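Prurkthorpe Pick-and-Place Project: where we are, September 2022

Hi all,

This is the second report under the Riquelme grant, and I'm going to start with the bad news because you'll have heard bits of it already. We had a fault, it cost us most of the summer, and we're only now getting the numbers back to where I told you they'd be in March. I know I promised a demo by now. Sorry! Read on and you'll see why I'm less gloomy than that sounds.

What went wrong

The short version is that the gripper was letting go of things it shouldn't. We run everything in simulation first and then move it over to the real arm at Trunico, and in both places we started getting drops on the way back from the table. I assumed it was friction. Everybody assumes it's friction. So I spent two weeks fiddling with the finger pads and the contact settings, and got a lovely set of graphs that told me nothing at all.

Then one afternoon I was reading through the controller log (I was looking for something else) and spotted that the "open" command was being sent a second time after a grasp had already been confirmed. It was a leftover message. When the planner took too long to find a path, the software retried the whole step from the top, and the top of that step is "open the fingers." With a fast planner you'd never see it. We'd made the planner slower in the spring by adding a better collision check, so the safer we tried to be, the more stuff we dropped.

We reran the full batch with the old code so we had a fair baseline: 1104 runs, and 200 of them ended in a drop. That's a lot worse than the figure in my last report, which came from a much easier set of tasks. I should have flagged that at the time and I didn't.

The safety side

Dropping a block in a simulator hurts no one. What bothered me more was the real arm. On 3 occasions at Trunico the fingers opened while the arm was moving, and on one of those the part bounced off the bench and over the light curtain. Nobody was standing there and there was no damage, but I wrote it up as a near miss and we stopped all powered runs that same day. The arm stayed locked out until the fix had been through review.

How we're testing the fix

The change itself is small. The gripper now keeps its own record of whether it's holding something, and it ignores any open command that doesn't carry the current step number. If the numbers don't match, the arm stops and waits for a person. I'd much rather have it sulk than throw things.

Testing took longer. Each simulated run begins with the fingers apart and nothing between them, and we hold that pose until the state record agrees. We've kept the view from just behind the palm as our standard check, as you get both pads in one look along with whatever is next to the arm. The old plank texture is still on the table surface, by the way. I keep meaning to swap it for something plainer and it keeps not mattering.
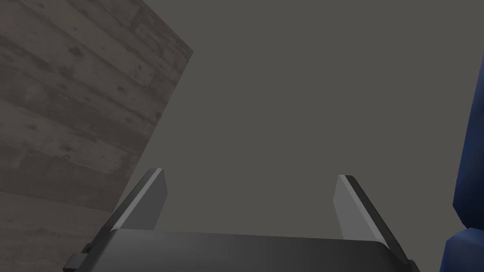
Where the numbers are now

The same batch with the new code gave us 2 drops. Both were real slips, with no open command in the log, so those probably do come down to friction (I get to use my graphs after all). Runs are a little slower, and we get more stops than I'd like when the planner is struggling. Jocelyn Nguyen is going through those stops one by one to see which ones could safely clear themselves.

Money and time

We're under on travel and over on compute, thanks to all the reruns. I'd like to move the leftover travel money across if you're happy with that. No extra funds needed. The demo slips to the next reporting period, and I'd want to do it at low speed with the curtain moved farther back.

What I need from you

A yes or no on the travel money, please, and the name of whoever should get the near-miss write-up on your side. Trunico has signed its copy already. We can restart powered runs once yours is in, and I've got the arm booked, so sooner is better!

Comments (3) | Shared 2 times

Related items
Prustar gripper: controller change notes
Near-miss write-up, Trunico bench
Riquelme grant: first progress report
Moving from simulation to the real arm

Contact the project office | © 2022 Prurkthorpe | Back to top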